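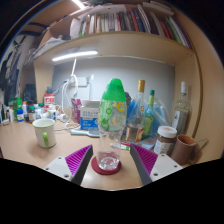
Permanence d'aide aux démarches de séjour, antenne de Hirkthorpe
Contrôle de sécurité et d'accueil, version de septembre, avec commentaires

Chers collègues, vous trouverez ci-après la grille remplie lors de la visite de rentrée. J'ai laissé mes remarques sous chaque point, un peu bavardes comme d'habitude, parce qu'une case cochée toute seule ne m'a jamais beaucoup aidée quand je reprenais la grille de quelqu'un d'autre.

1. Issues et circulation

Porte principale déverrouillée de l'intérieur pendant la permanence : OUI
Sortie de secours dégagée : NON, corrigé sur place
Passage de 90 cm maintenu entre les rangées de chaises : OUI

Commentaire : deux cartons de formulaires de régularisation attendaient devant la sortie côté cour. Ils sont maintenant dans le placard du fond, et je vous en supplie gentiment, qu'ils y restent ! Les familles viennent souvent avec une poussette, parfois deux, et le couloir se remplit très vite dès l'ouverture.

2. Salle d'attente

Capacité affichée (70 personnes) : OUI
Affichage en plusieurs langues : PARTIEL
Point d'eau accessible au public : OUI
Chaises stables, sans pied abîmé : OUI

Commentaire : le panneau sur les droits des demandeurs existe en français, en anglais et en tagalog, mais la version espagnole s'est décollée et je ne l'ai pas retrouvée. L'imprimerie Zeltard garde nos fichiers, il suffit de leur passer un coup de fil.

3. Confidentialité des dossiers

Armoire fermée à clé : OUI
Écrans tournés dos au public : NON
Destructeur de documents en état : OUI
Registre des clés à jour : À REVOIR

Commentaire : l'armoire Mittal ferme bien, même s'il faut soulever un peu la poignée. Elle contient à ce jour 3 710 dossiers, et vous savez comme moi ce que représente une adresse ou une date d'entrée sur le territoire pour quelqu'un qui n'a pas encore de titre. Le poste du guichet 2 se lit depuis la file d'attente. En attendant un filtre, tournez l'écran vers le mur, quitte à travailler un peu de travers pendant quelques semaines.

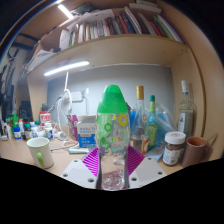
4. Électricité et incendie

Extincteurs vérifiés dans l'année : OUI
Multiprises non branchées en cascade : NON
Alarme audible dans les bureaux d'entretien : OUI
Plan d'évacuation visible : OUI

Commentaire : la photocopieuse et le chauffage d'appoint partagent toujours la même multiprise. Je l'avais noté au printemps, je le note encore, sans fâcherie. La société Flelari peut poser une prise supplémentaire. L'évacuation d'essai a pris presque 15 minutes, ce qui est beaucoup trop long : il faut dire clairement aux visiteurs de laisser leur place dans la file, avec la promesse qu'ils la retrouveront.

5. Accueil et sécurité des personnes

Bouton d'appel au guichet : OUI
Trousse de secours complète : NON (manquent compresses et gants)
Consigne en cas de contrôle aux abords connue de l'équipe : PARTIEL

Commentaire : les anciens connaissent la consigne par cœur, les nouveaux beaucoup moins. Prenez un moment avant l'ouverture pour la relire ensemble, autour d'un café. On reste calme, on prévient la coordination, on ne communique aucune liste de rendez-vous.

Suites à donner avant la prochaine visite : multiprise, écran du guichet 2, trousse de secours, panneau espagnol, registre des clés. Merci à toute l'équipe pour l'accueil, toujours aussi chaleureux, et pour la patience avec laquelle vous m'avez ouvert tous les placards.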